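Grippers for cloth: Nulo fingers or the Sondley ones?

kourosh_a
24 Jun 2019
Right, I've had both sets on the two-arm bench for a fortnight now and I'm still dithering. Job is picking laundry out of a heap and getting it flat. Over 47 goes each, the Nulo pointed fingers got a decent first pinch on 24 and the Sondley pads on 31... except the pads kept grabbing two layers at once, which I counted as a win and probably shouldn't have. Anyone else tried these on thin stuff?

mulport_mike
You shouldn't have, no! A double layer is a fail if you're trying to unfold the thing. Take those out and I bet the pointed ones come out ahead.

Nazanin G
Don't agree, sorry. We ran the pads at Mulport with the closing force turned right down and the doubles nearly vanished. Kourosh, what are you closing at? And is the controller the old Mazandarani board or the new one? The old one is horribly coarse at the low end.

kourosh_a
Old board, default force, guilty. I'll drop it and rerun the pads. Mike, fair point, I'll rescore as well. For now the pointed fingers are back on both arms and I'm on mixed heaps, bright yellow cloth with bits of red along the edge bunched up with a floral print, left arm coming in at the side and right arm over the middle. Bit of a squeeze with both wrists in there, so I'm wondering about shorter fingers too.
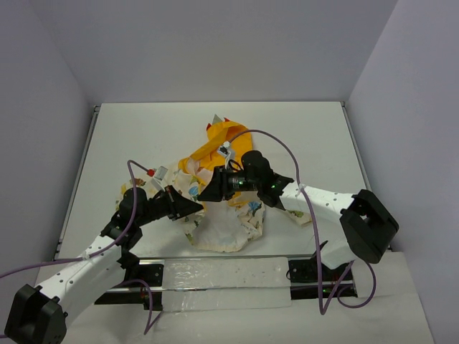

Nazanin Ghorbani
Leave the finger length alone until you've sorted the force, or you'll be changing 2 things at once and won't know which one helped. I can send you our settings tonight if you want them.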